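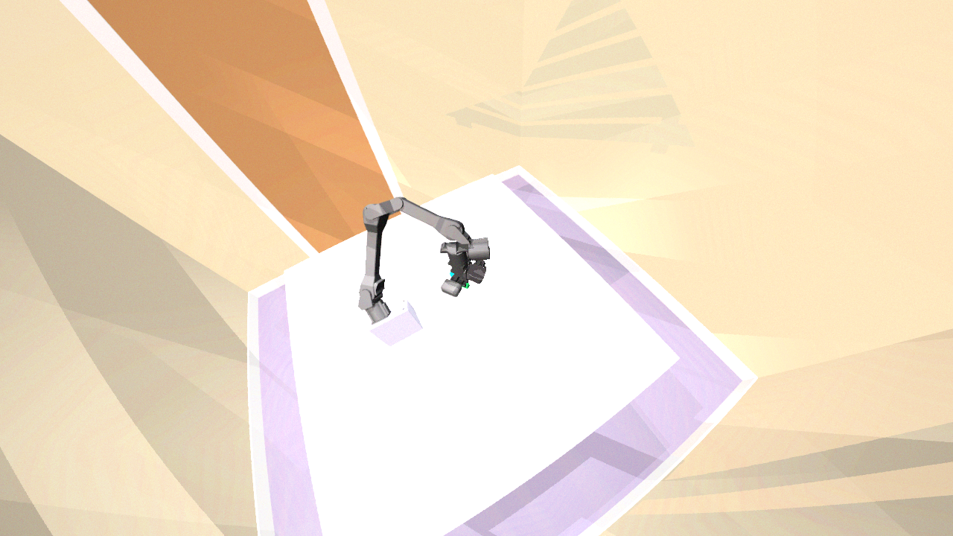 Simulated robot arm at a white work surface.

Can a machine clear the table yet? Interim note from the Household Tasks Programme

Members will recall that the spring meeting asked the Programme to report on a plain question: which household and shop-floor chores can now be given to a machine, and which cannot. The full report will be circulated to member organisations in due course. The present note sets out the position so far and invites comment.

The Programme has drawn up a list of 20 chores, agreed with members who run care homes, laundries, small workshops and school kitchens. It includes sorting cutlery, folding towels, emptying a dishwasher, refilling a parts bin, wiping a counter and putting an item back where it belongs. Each chore is first broken down into single movements, and those movements are tried in simulation before any equipment is bought or hired. Work on the simulated side is led by Jyoti Mathur. Trials in working premises are the responsibility of Vlastimil Urban.

Of the 20 chores, the Programme considers that 11 can be attempted by an arm with a gripper under controlled conditions. "Attempted" is used here with care. It means that the movements can be set out and repeated, and that a person is present. It does not mean that a member could leave the equipment running and go home.

Three of the chores have been set aside for the present. Folding towels, making a bed and dressing a table with a cloth all depend on handling soft material, and the Programme does not believe that further trials this year would be good value for members. The remaining chores are under review.

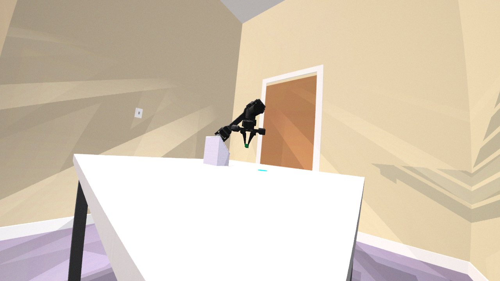 Jendville, 2025-06-22

The simplest movement on the list is to take hold of one small object and move it to a given place. In simulation the setting is deliberately bare: an arm, a white table, a small green object between the fingers and a flat blue marker on the surface. Anyone who has put away a child's bricks will know the task. It is also the movement on which most of the others rest. A machine that cannot set down a small item at a chosen spot cannot sort cutlery, and it certainly cannot refill a parts bin.

Members visiting the Jendville office have asked why so much time is given to something so slight. Ms Mathur's answer is that the bare table allows faults to be found one at a time. If a grip fails among thirty other things on a kitchen worktop, it is hard to say whether the fault lay in the grip, in the lighting or in the saucepan that happened to be in the way. She has asked that clutter be added only when the plain movement has been signed off, and the Programme has accepted this.

Mr Urban has put the other side of the case. In his note to the Programme he observes that a real table is seldom bare, that cups are left with tea in them, and that staff in a busy laundry will not stop to place an item neatly before a machine. He asks that trials in working premises should not be delayed until the simulated work is complete. The two strands will therefore run side by side, and their results will be reported separately — a point on which both were firm.

Trials in premises

Five member sites have agreed to take part. The first is the packing room at Dindberg, where the chore under trial is the refilling of parts bins. Sofia Brandão has drawn up the safety rules for all sites. Under these rules the arm's reach must be marked on the floor, a stop button must be within reach of the person on duty, and no trial may take place where members of the public are passing through. Copies can be had from the Programme office on request.

The Najafi care home has asked to be considered for the cutlery trial. The Programme welcomes the offer, though residents and their families must first be consulted. Benvinda Barros will attend the home's next residents' meeting to answer questions.

Cost

Several members have written to ask whether they should now set money aside for equipment. The Programme's advice is that they should wait. Prices differ widely, and the cost of the arm is often the smaller part of the bill once fitting, training and floor space are counted. Members who have already received a quotation from a supplier are asked to send a copy to Gerasimos Tsoukalas, who is preparing a table of costs for the full report. Names of suppliers will be removed before it is printed.

Prorkico, the software group set up by members to support the simulated work, will hold an open afternoon at Jendville for those who wish to see the table task run on screen. Places are limited to two for each member organisation. Requests should be sent to the Programme office, stating the names of those attending and any access needs.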